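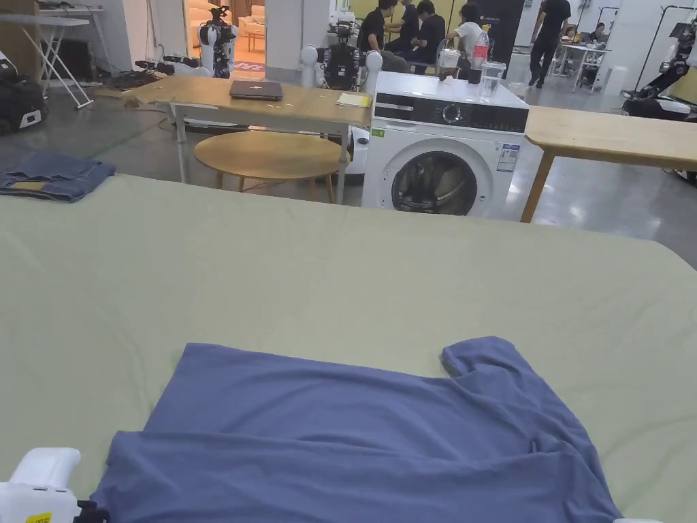 I am opening this ticket again with the log below, as support has asked me to write down every wash. The complaint is the same as before: T-shirts come out of the machine with gray stripes and a powder feeling, mostly at the shoulders and the lower hem. I now check each shirt flat on the large table with the green cloth, directly in front of the washer, as the blue-violet one is lying there. On the flat cloth it is much easier to compare the smooth shoulder with the creases lower down than when the shirt hangs on a chair. Jeans go through the same check and stay folded at the back corner until the shirts are finished.

Product: front-loading washer, dial on the right side of the panel, bought through Domix
Detergent: Ustix powder, later Ustix liquid
Opened: 10/22/23
Status at opening: not solved

What was already tried before this ticket

I cleaned the detergent drawer under the tap with an old toothbrush. There was a hard layer of powder in the back corner, which I removed completely. I also ran one empty wash at the hottest setting. After this the first load was fine and I closed the old ticket too early, I am sorry for that. The second load had stripes again.

The inlet hose is straight and has no kink. The tap is fully open. The small filter inside the hose connection had some sand in it, not much.

Log

Wash 1. Normal program, full drum, powder to the upper line in the drawer. Result: stripes on two shirts, powder in the seam of the jeans pocket. When I rub the stripe with a damp finger it becomes slippery, so I believe it is detergent and not dirt or grease.

Wash 2. Same program, full drum, powder to the middle line. Result: fewer stripes, but still one long one under the sleeve. The jeans had no powder this time. They were turned inside out for this wash, and I should have changed only one thing at once.

Wash 3. Same program, half drum, powder to the middle line. Result: no stripes that I could find. The T-shirts were however much more wrinkled, with deep creases going diagonally over the front.

Reply from Domix support, copied from the e-mail

"Thank you for the detailed notes. The residue points to too much powder for the amount of water, or to a drum which is too full. Please do a water intake test: start the empty rinse program, and tell us if water is visible at the bottom of the door glass after 3 minutes. Please also tell us the spin speed used and where the T-shirts are placed after the program has ended."

My answers

Water test: yes, water was visible at the bottom of the glass after 3 minutes. I did the test two times, the second time with the lamp of my phone, as the glass is dark and it is not easy to see inside.

Spin speed: I had it on 1,000 for all three washes. I did not know that it matters for the residue.

Where the shirts go: this was my weak point, I think.

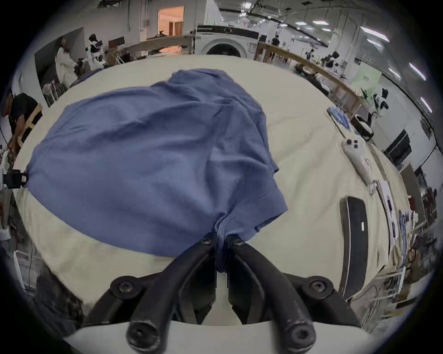
Until now I took everything out at once and put it on the table in one pile, and only later I spread the pieces one by one. A shirt which waits in a mound like this gets creases, and in the folds a stripe can hide. It is possible that I have missed stripes in wash 3 for this reason. Since your e-mail I shake each shirt two times at the washer, lay it flat right away, pull the hem straight and look at the shoulders first, then at the sleeves, then at the hem. It takes longer but the results are easier to trust.

One of the blue shirts has a row of fine little holes along the hem, a kind of breathable stitching. If powder stays anywhere, I would expect it there, so I am now checking this place with the fingertip too.

Log, continued

Wash 4. Half drum, Ustix liquid instead of powder, spin 1,000. Result: no stripes. Hem with the fine holes feels clean. Creases much less after shaking.

Wash 5. Full drum, Ustix liquid, same spin. Result: no stripes, but the cloth feels a little stiff at the shoulders. I ran one extra rinse for 20 minutes and the stiffness was gone.

Wash 6. Full drum, back to powder, middle line, with the extra rinse. Result: one short stripe on one sleeve. I washed this shirt by hand and did not put it in again.

Second reply from Domix support

"The water intake is normal, so we do not plan a technician visit. Please continue with liquid, or use powder only for a half drum. An extra rinse is fine for full loads."

My comments

I accept this for now. A neighbor recommended the Erkano drum cleaner and the laundry page of Mac Suibhne recommends vinegar. I have used neither of them, please confirm if they are allowed for the door seal – the manual says only "suitable products" and this does not help me much.

Also I would like to know if the lines in the drawer are meant for powder or for liquid. They have no text beside them. If the upper line is only for liquid, then I was using too much powder from the first day, and other customers are possibly doing the same.

Status: reduced, keep open until the two questions are answered. Next wash will be full drum with liquid and the extra rinse, and I will add the result under this entry.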